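Seals, screens and limescale: putting the cold brew jar back in order

October 5, 2018
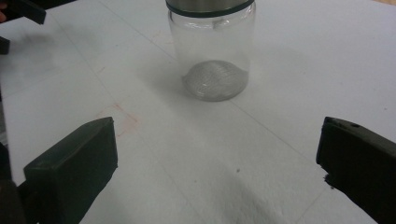
I have used the same style of glass jar for cold coffee for two summers, and in July I started to get sediment in the cup. It was a fine brown silt that settled in the last few millimetres and made the final mouthful unpleasant. The coffee was the same, the grinder setting was the same, and the steeping time had not changed. That left the jar, the lid and the screen, so I took the lot apart, cleaned it and wrote down what I did.

The parts, for anyone who has a similar set: one clear glass jar with straight walls, one metal lid, one dark sealing band which runs round the neck under the lid, and one disc of wire mesh. The disc is slightly domed. When everything has been washed I store the disc in the bottom of the jar with the lid on. It used to live in the cutlery drawer, where it was bent twice by the potato masher.

The jar was sold under the name Gurkden. I have not seen it on the shelf for some time, and the replacement parts I mention further down are from other makers.

Finding the fault

There are three places where grounds can get past a screen of this type. They can go through the weave, if a wire has moved. They can go round the edge, if the disc no longer matches the curve of the glass. Or they can be left in the jar from the previous batch and have nothing to do with the screen at all.

I checked the weave first. Hold the disc up against a window, close one eye and look across it at a shallow angle. A displaced wire shows up as a bright line or a bright dot. Mine had one bright dot near the rim. I pushed the wires back with a sewing needle, working from the domed side, and the dot went.

The edge was harder to judge. A disc that has been bent and straightened by hand is never quite round again, and mine had a flat section on one side. To find it I laid the disc on a sheet of paper, drew round it with a sharp pencil, turned the disc a quarter of the way round and drew again. Where the two lines part company, the disc is out. Mine was out by slightly more than the thickness of the pencil line. I eased the flat section outwards with my thumbs, a little at a time, and repeated the drawing until the lines sat on top of each other.

Do not use pliers for this. I did on the previous disc, and the jaws left a row of small creases which collected oil and could not be cleaned.

Cleaning the mesh

Coffee oil is the main problem with fine mesh. It does not look like much when fresh, but it hardens over several weeks and the screen begins to drain slowly. When the screen drains slowly there is a temptation to press on the grounds with a spoon, and pressing forces the fine particles through. I suspect this was a large part of my silt.

The method I settled on:

Rinse the disc under the hot tap from the underside, so that the water pushes particles back out the way they came in.

Put it in a bowl and cover it with hot water and a level teaspoon of washing soda. Leave it for 15 minutes. Wear gloves when you take it out.

Brush both faces with an old toothbrush, in line with the wires first and then across them.

Rinse again, then shake it hard over the sink and stand it on edge to dry.

Bicarbonate of soda does very little to old oil. I tried it for most of a summer before changing over. Washing soda is stronger, costs next to nothing and can be found with the laundry things. Keep it away from aluminium, which it will mark. If you do not know what your lid is made of, leave the lid out of the bowl.

I also tried the dishwasher. The disc came out with a white bloom on it and had been thrown into the bottom of the machine, against the heating element. I cannot recommend it.

Cleaning the glass

The walls of the jar are simple enough. They are straight and smooth, and a bottle brush reaches them with no trouble. The awkward area is the base, where the wall curves in. A bottle brush with a wire loop at the tip rides over this curve and leaves a brown ring that is invisible when the jar is full and quite obvious when it is empty.

Two things work on the ring. One is a sponge brush with a soft end, pushed down and twisted. The other is a handful of uncooked rice with a little warm water and a drop of washing-up liquid, swirled for a minute with the lid off. The rice is the better of the two for old deposits, though it must all be rinsed out. A grain left under the mesh will swell.

Limescale is a separate matter and needs acid. I use citric acid, one tablespoon to a litre of warm water, left to stand until the cloudiness has gone. Vinegar does the same job but the smell stays in the seal. Do not mix the acid and the washing soda in one go: they cancel each other out, with a good deal of fizzing, and you are left with a bowl of salty water that cleans nothing.

The order matters slightly. Oil first, then scale. Acid runs off an oily surface and leaves the scale underneath it untouched.

The seal

The seal is where I had made my worst mistake. I had been wiping it in place. When I finally worked it loose from the neck with the handle of a teaspoon, the inner face was coated with a grey paste of old oil and dust. It smelled of rancid nuts. That smell had presumably been going into every batch, and I had been putting it down to the beans.

Take the band off each time you wash the jar. It takes a few seconds. Use the blunt end of something, never a knife – a nick in the band will leak for as long as you own it. Wash it in plain washing-up liquid, dry it with a cloth and let it lie flat for an hour before putting it back. If it has stretched and no longer grips the glass, replace it.

I bought a spare from Traren, who sell bands by inside diameter. The part I needed was listed as number 3390. It was a shade thicker than the original, and the lid was stiff for the first week. It has since settled. I mention the number only because I spent a whole evening finding it, and because the packet has since gone out with the recycling.

Measure the neck of the glass, not the old band. The old band has stretched, and if you order to match it the new one will be loose from the start. A strip of paper wrapped once round the neck and marked with a pencil gives the circumference. Divide by 3.14 for the diameter and choose the nearest size below.

A spare screen

I now keep a second disc so that one can be drying while the other is in use. It came from Demirtaş, who list it as a strainer insert under item 1362. Theirs has a slightly flatter dome than mine and a finer weave. The finer weave gives a cleaner cup and takes noticeably longer to drain, so I use it for overnight batches when I am not standing there waiting for it.

I tried a Gemano disc before that one. It was well made but a little too wide for my jar, and would only go in at a tilt. It now sits in the plughole of the utility room sink, where it is doing very good work.

If you are ordering one for yourself, measure the inside of the jar at the lowest point where the walls are still straight. A ruler held across the mouth is no use for this if the glass narrows at all on the way down. I cut a circle of card, trimmed it until it dropped to the right level under its own weight, and measured the card.

Drying and storage

Everything is dried separately and put together only when dry. This is the step I skipped for years. A metal lid screwed down on a damp jar traps enough moisture to fog the glass, and after a few days in the cupboard the inside has a stale smell which no amount of coffee covers up.

My current practice is to turn the jar upside down on a rack overnight, with the band and the mesh on a tea towel next to it. In the morning the band goes back on the neck, the mesh goes in at the bottom, domed side up, and the lid goes on lightly. I do not tighten it for storage. A band kept squashed for weeks takes a set, and then will not seal properly when it is needed.

To get the mesh out again, tip the jar and let it slide along the wall into your hand. Reaching in with tongs scratches the glass. If it sticks at the base, a little warm water will usually free it.

Results

The first batch after all of this had a trace of silt, which I put down to fines left in the grinder. I brushed out the grinder and the next batch was clear to the bottom of the cup. The nutty smell has gone as well. The beans I had stopped buying on account of it were blameless, and I have gone back to them.

Draining time has come down too, although I did not time it beforehand and so cannot give a proper comparison. I will time the next few batches on both discs, with the same weight of coffee, and add the figures when I have them.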